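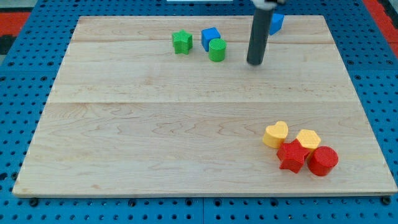

Thu 4 November

Home late again and my feet are like two bricks, but I want to get this down before the week runs off with me. Kátia has moved over to the practice bench for good now. She did eleven years on the packing line at Carnoter, same as me, and now she spends her shift setting out little coloured blocks on a board (stars, cubes, a yellow heart that I have become very fond of) so the arm can learn to push them where it's told. She types in the instruction, watches, resets them, and off it goes again. She says her back hasn't felt this good in years, though her eyes are tired by three.

I went and sat with her over my tea break, and Efe let me have a turn at setting out. I was so pleased with my arrangement! Then of course the rod came down and went off towards the wrong star, and I actually said "no, love, the red one" out loud, as if it were one of the new starters. Efe laughed and wrote something in his notebook.

Emerson is not so cheerful about it all. We packed 2,280 boxes between us on Tuesday and he kept asking how many of those we'd be packing come March, when the Nerkham machines are meant to go in on our side. Rosângela has promised no one will be let go, and I do believe she means it, but she was also the one who told us the canteen would stay open. Four of us have been offered the bench training, and it's 40 a month more, which would cover the bus nicely. I said I'd think about it.

What I'd miss is the talking. On the line you can natter all day long with your hands going, and at the bench Kátia has to keep quiet and concentrate, poor thing, she who could talk through a fire drill. Must ask her tomorrow whether they let her have the radio on. And ring Mum about Sunday.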